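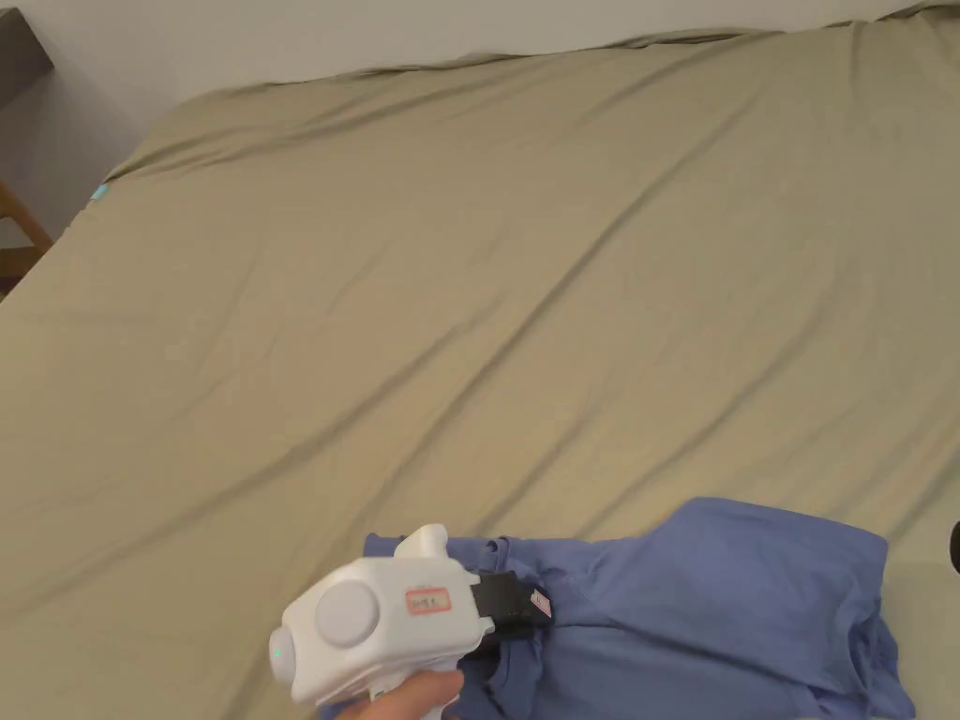
Philippa Garrod

Anyone who has ever stood over a bed with an armful of washing and wished somebody else would deal with it would have felt quite at home at the Daseo open day in Flendon on Saturday, where the doors of the old Özkan furniture showroom on the canal side were opened to the public for the first time since the company moved in last spring, and where a steady stream of neighbours, schoolchildren, retired engineers and at least one very well-behaved spaniel came through to see what goes on behind the frosted windows.

What goes on, for the most part, is housework. Daseo is teaching robots to do the everyday jobs of the home, and its Flendon workshop is given over to a project called Utar, which deals with clothes and bedding and nothing else. The ground floor has been divided up into little rooms with beds, shelves, chairs and chests of drawers, and it was in these that visitors were invited to watch the work being done, and then, if they felt brave enough, to have a go themselves.

The stars of the day were the hand-held grippers, chunky white things with a black jaw at the front and a small green light, which a person carries about and uses in place of their own fingers. You hold the handle underneath, close the jaw on a pinch of fabric, and from then on you must manage your T-shirt as a robot would have to. The movements are recorded as you go, and the recordings are used to train the machines. I had imagined something a good deal more complicated, and so, judging by the conversation in the queue, had nearly everybody else.

In the first room, a member of the team was at work on a crumpled heap of blue cloth on a big bed with a khaki sheet, talking us through each stage with enormous patience while people leaned round the door to see. The trick, we were told, is to choose your first pinch well. Take hold of the wrong bit and you lift up a great bunch of cloth with the hem tucked somewhere inside it; take hold of a shoulder or a corner and the rest has a fair chance of following. It sounds obvious enough, and it is the sort of thing most of us have known in our hands since childhood without ever having to put it into words, but a robot has to be shown it again and again, with different shirts, on different beds, in all sorts of muddles.

How many times, one lady wanted to know, and the answer drew a little gasp from the back. The Utar team is aiming for 3000 recordings of shirts alone before the end of the year, and had 511 of them safely stored by the time the doors opened on Saturday morning. Towels and pillowcases will have to wait their turn, and fitted sheets, I was told with a sigh, are being left until last – a decision that met with warm sympathy from everyone in earshot.

Then came our chance to try. I would love to report that years of family laundry stood me in good stead, but my own shirt ended up in something closer to a parcel than a fold, and I dropped one sleeve so often that the small boy waiting behind me began to offer advice. He was quite right, as it happens (go slower, and look at the cloth and not at the gripper), and when his turn came he made a far better job of it than I had, with two clean folds and a hem you could have ruled a line by. His grandmother said she would be holding him to that standard at home.

The children were, in general, much quicker to get the hang of it than the grown-ups. The team put this down to not having so many habits to unlearn, although I noticed that the best effort I saw all morning came from a gentleman who had spent his working life pressing uniforms, and who folded his shirt in complete silence, set it square on the bed and walked off to find a cup of tea.

Upstairs, things were rather calmer. The second part of the tour was a demonstration by one of the robot arms, which had been set up at a table behind a low rail with a pile of tea towels beside it. It is slow – there is no getting away from that – and on its first attempt it paused for so long over one corner that a few people drifted off to look at the posters. Those who stayed were rewarded with a perfectly respectable folded tea towel and gave it a round of applause, and the second one went a little faster. The third slid off the table altogether, and the arm went on patiently smoothing the place where it had been, to the great delight of a Brownie pack in the front row.

There were plenty of good questions afterwards, and it was pleasing to hear them answered plainly. Would a machine like this ever be in our own homes? Possibly, but not soon, and nobody at Daseo would be drawn on a price. Would it take jobs away from the hotel laundry on the ring road? The team said it had been talking to people in the trade, and that what it had mostly heard about was sore backs and unfilled shifts, but it did not pretend to have the whole answer. One visitor asked whether the machine could be taught to match socks, and was told that socks are on the list for next year.

Several people also asked about the recordings themselves and who can see them. Daseo said that Saturday's practice folds by visitors would not be kept unless they had signed a form at the door, and that children's attempts would not be kept in any case. The forms were on the welcome table, beside the name stickers and a very good lemon cake, and I saw quite a number being filled in.

By the time the kettle was finally switched off, 112 people had signed the visitors' book, which was far more than had been expected, and the afternoon tours had to be run twice over to fit everybody in. Many Flendon readers will remember buying a bed or a sofa from Özkan's, and it was lovely to hear the old stories being swapped on the stairs, which still have their brass handrail and still creak on the same step. One couple went looking for the corner in which they had chosen their first mattress and found it occupied by a wardrobe and a basket of jumpers waiting to be sorted.

Daseo hopes to hold another open day in January, when the workshop should have moved on to towels, and is looking for local people to come in for paid folding sessions on weekday mornings in the meantime. No experience is needed, though you do need to be happy standing up for an hour or so at a stretch. Details are on the noticeboard in Flendon library and in the workshop's front window, and there is a bell by the side door if you would like to ask in person. School groups are welcome on Tuesday afternoons by arrangement. The upper floor is reached by stairs only at present, but the folding rooms are all on the level, and there is parking for bicycles in the yard.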